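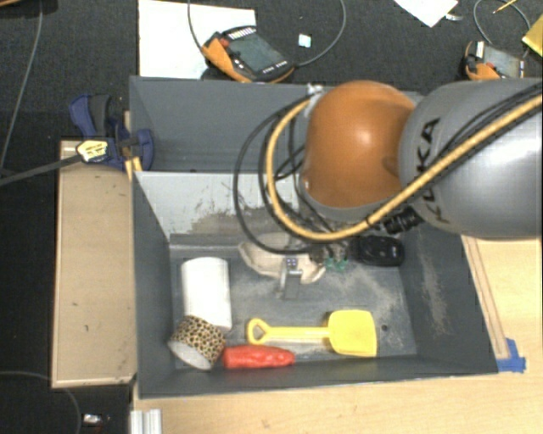 KUKA over the two-compartment bin, current object set in the front half

Grasp data: how often do you change the objects?
Robot learning > Data collection

brackwater_t
Posted July 6, 2022
We're collecting pick attempts for a grasp model. The arm tries a pick in one compartment, drops whatever it got in the other, and when that side is empty enough it works back the other way. It runs without anyone touching it for most of the afternoon. Logging is done with Dikutano, one record per attempt, with the image before, the image after, the commanded pose and a success flag.
We have 1593 attempts so far and I haven't swapped the objects since the start of this batch. The set has the yellow toy shovel, the leopard tape, the white cylinder, the red bumpy thing, something soft and a few others that come and go. My plan was to stay on it until the success rate goes flat and then switch everything at once. My labmate wants to swap one or two things every hour. What do other people do?

pemmican
Swap often. If you stay on one set that long, the model learns the shovel very well and not much else. We changed objects every 108 attempts on our last run, picked at random from a tub, and the held-out numbers were much better than on the run before it.

brackwater_t
Was anything else different between those two runs?

pemmican
Yes, we changed the lighting too. I still think most of it was the objects.

olddovetail
I would not put much weight on that comparison then.
We do it the slow way. Same objects for 1000 attempts, then a full swap. The reason is bookkeeping. If a batch turns out bad (bumped camera, loose finger, whatever) I can throw out that batch and I know exactly what I lost. With a rolling swap you have to go back through the images to find out what was in the bin at any time.

pemmican
Or you write it down when you swap. It's one line in a text file.

olddovetail
It is one line that people forget to write. I have been the people.

Liette Charbonneau
A few things to look at besides the object question.
1. The long-handled objects are going to pile up along the walls. A shovel with the scoop down by the front wall, like yours, is a hard pick from above because the fingers need room on both sides. Ours would sit in a spot like that for dozens of attempts, and all of those went in as failures at nearly the same pose. Check how many of your failures are the same failure.
2. Look at your cable slack. The black loops hang down over the middle of the bin. If they show up in your before images, the network gets to see them, and they will move with the arm pose. We park the arm well clear before taking the before image.
3. Keep the failures. Somebody always wants to delete them.

brackwater_t
Thanks. We do park before the first image. The after image is taken with the arm only partly retracted to save time, so the cables could be in that one. I'll check.
On 1, I went through the last stretch just now and 37 failures in a row were at the front wall with hardly any change in pose. So that's a problem.

quillfish
You can fix the wall thing in software. Add noise to the pose when it has failed in the same place more than a few times, or force a random pick somewhere else in the compartment. The Fliltel people have a retry script that does this, there's a copy on Gitberg. It's short, you could write your own in the same time it takes to read it.

olddovetail
Or reach in and move the shovel.

quillfish
Then you need a person standing there, and the whole point is that it runs by itself.

olddovetail
Somebody should be standing there anyway with an arm that size. Pendant within reach, at the least.

brackwater_t
There's always someone in the room when it moves. I'd still like them to be able to work on something else.

pemmican
What are you using for the success flag? Finger width?

brackwater_t
Finger width after lift, plus an image difference on the compartment. If they disagree, the attempt gets marked "unsure" and I label it by hand. Mostly it's the soft items. The fingers close nearly all the way on cloth, so the width says it missed.

Liette Charbonneau
We had the same with cloth. Image difference alone was better for soft things and width was better for small hard things. In the end we hand labeled every unsure one, which was boring but cheap. Śliwiński's old write-up from February has a section on it if you can find a working link.

quillfish
Don't threshold the image difference over the whole compartment, by the way. A scuffed floor like yours changes a bit every time something drags across it. Compare only a patch near the pick.

brackwater_t
OK, I didn't think of the floor. We use the whole compartment now. I'll try a patch of roughly twice the finger opening.

So the plan for tomorrow: noise after three failures at one spot, arm fully out of the way for both images, and smaller object changes, two at a time, with the list kept in the Dikutano notes field so it gets saved with each record.

olddovetail
Make the field required, so it won't start a run with the notes blank.

pemmican
That would fix my complaint and yours.

olddovetail
It fixes the bookkeeping. I'd still like to see a run where only the objects changed.

brackwater_t
I can do that one next week if the lights stay put. Will post the numbers in this thread.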